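**Shared kitchen, Building Two: counter storage and what may remain out**

**Sturnamia_Facilities** wrote:

Members are reminded that the revised counter policy takes effect on May 11, 2018. The policy applies to the marble-patterned counter on both sides of the faucet. Appliances may stay in their present positions. Food may be left out only if it is sealed and bears the name of the department.

The matter of snacks requires separate mention. Chips and similar items are to be kept on the brown surface beside the counter, away from the faucet. 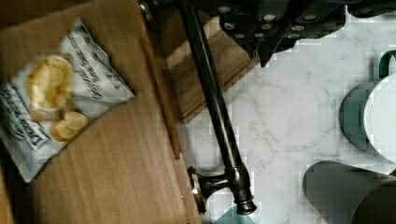

Departments wishing to retain a supply of such items should register it with this office. The snack allowance remains at 100 dollars per month for each department and will not be increased before March. Requests submitted after the closing date will be held for the next period.

**Gudgate_3rdFloor** wrote:

Our department accepts the rule on labeling. We do not accept that a single bag of potato chips must be registered. Registration was introduced for refrigerated food, and the notice of last March said so in its second paragraph.

**Sturnamia_Facilities** wrote:

The second paragraph referred to "perishable and other items." The office regards chips as other items.

**S_Hafthorsson** wrote:

I wish to raise a different point, namely the toaster oven. A folded white towel is being kept on its metal top. The manual for our unit states that nothing should be placed there during use. I would ask that towels be moved to the drawer of the wooden box against the wall, and that the cup and container now standing on that box be returned to the cabinet.

I have no objection to the cutting board remaining at the center of the counter. It is used daily, and its present position leaves sufficient room to work in front of the box.
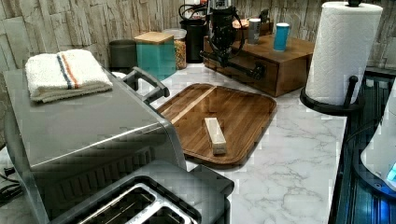
Eskildsen: I must disagree with respect to the board. A board that lives on the counter is wiped and seldom washed. It should be stored upright after each use. I agree entirely about the towel.

**Gudgate_3rdFloor** wrote:

Upright storage was attempted in the old kitchen, and the board fell behind the appliances on several occasions. We support leaving it flat. Might the office confirm whether the two-slot toaster is also covered by the towel rule?

**Sturnamia_Facilities** wrote:

It is. No cloth is to be placed on either appliance. The position of the board will be considered at the next review, and written comments from Sólveig Hafþórsson and from Eskildsen will be attached. The registration requirement stands.

**Gudgate_3rdFloor** wrote:

Our objection to registration also stands. Please attach it.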